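The Fountain at Clumunetti

The drawing came in a cardboard tube that had once held a calendar, and the letter with it said it was a lost design for a public fountain, done in 1788 by the elder Namboodiri for the town square at Clumunetti.

I didn't believe it. I have worked in the print room at Stemport for a long time and I have been sent a great many lost designs. Most of them were never lost, and a good number were never designs.

"You haven't opened it yet," said Sudheer Thampi.

"I've read the letter."

He slid the sheet out and put weights on the corners. I will say it was handsome. Pen and brown ink with a gray wash, a tall basin on steps, and above it a woman holding a pitcher upside down. Two old men sat at the bottom with their feet in the water. One of them was supposed to be Patience, according to the lettering, and the other was supposed to be Commerce. They looked like brothers who had fallen out over a fence.

"Look at the feet," said Sudheer.

"What about them?"

"He always did toes like that. Square."

"Everybody who copied him did toes like that. That's how you copied him."

The owner wanted an answer before the new year. He had been offered 1,355 for it by a dealer, who had told him it was a fair price for a decorative piece, and he had taken this to mean it was worth a fortune. He called twice that week. He had a way of saying "the Namboodiri" as if we had already agreed.

I held the sheet up to the window. There was a watermark, a bell inside a circle, and under it the letters of the Istico mill. That gave me a bad moment. The Istico mill was the right mill. Sudheer saw my face and was decent enough to go and fill the kettle.

Still, paper is easy. Old ledgers had blank pages at the back and any patient crook with a razor could have as many as he liked. I went down to the stacks and got out the town accounts, which had been copied out by some clerk with terrible handwriting and a love of abbreviations. On page 304 there was a payment for a fountain. Stone, lead pipe, carting, beer for the men. Then a line for "the drawing, refused, 24."

I read it several times. Refused could mean the town had refused the drawing. It could mean the artist had refused the money. It could also have been "refaced," if you were generous with the third letter, and then it would have nothing to do with a drawing at all.

"It says refused," said Sudheer, who had come down with two mugs.

"You want it to say refused."

"You want it to say something else."

We stood there with the lights clicking off over our heads, the way they do down there if you don't wave your arms. He waved his. Then he asked what it would take to convince me, and I started to tell him. A second drawing of the same fountain. A letter. A note on the back in the right hand. He listened to the whole list and drank his tea.

"Have you looked at the back?" he said.

I had not looked at the back. It was glued to a board.

It took most of February to get it off, long past the owner's new year, and by then he had stopped calling. The conservator did it with damp blotters and a bone knife, a strip at a time. I told her not to hurry and went down to check on her every afternoon. What there was on the back, when she got to it, was a sum in faded ink, somebody adding up a bill and getting 80. The addition was wrong. Beside it was a small sketch of a foot.

Sudheer bent over it for a long while. The toes were square.

"Well?" he said.

I wrote "attributed to" on the record card. I wrote it in pencil, and I put the eraser back in the drawer where I could find it.

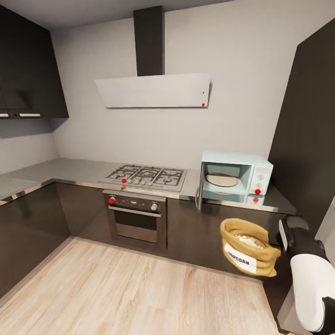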